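The arms have moved out of the garage

It took 13 trips up and down the driveway, but the two arms now live at the shared workshop on Zoddale, where the floor is level and the heating belongs to someone else. My partner took the news bravely. She had the car back in the garage before I'd found my other glove.

The job for this winter is stacking three coloured cubes. I am aware that toddlers do this. Toddlers do not have to be told where their elbows are.

I'd been losing whole evenings to the right arm's wrist, which sagged whenever it reached out past the middle of the table. Frauke Fröhlich looked at it, hummed, and suggested I tighten the thing I had been meaning to tighten since August. So I did, and then spent $56 on a new Voltton power supply anyway, on principle.

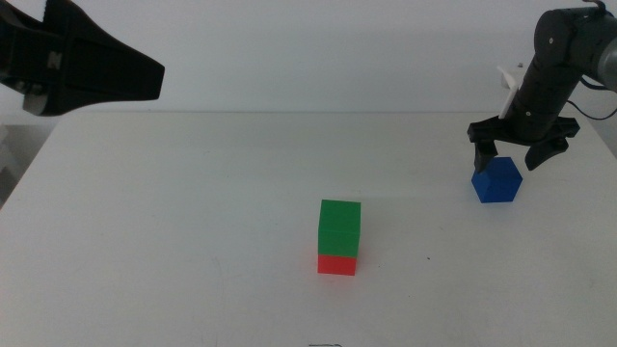

Green on red, with the right arm over blue.

The stack of two is the part I've stopped holding my breath for. The third cube is where my code and I part ways. If the gripper comes down a hair too far to one side, the finger nudges the column before the cube gets anywhere near it, and then I have three cubes on the table and a colourful vocabulary.

I've also put a small camera down at the gripper end. Simone Lacerda had been telling me to do it for months — she's kind enough to bring it up only when other people are listening. It does make the lining up easier to think about, though everything close to the fingers looks enormous.

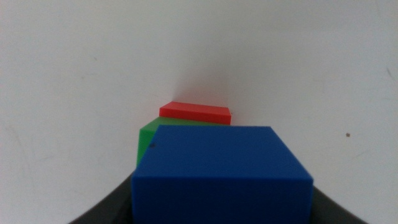
Blue up close, green and red behind it.

The log stands at 238 attempts, 160 of which I'd let my mother watch. Next I want to redo the approach so it comes in higher and slower, and label the cables before I forget which arm is which again.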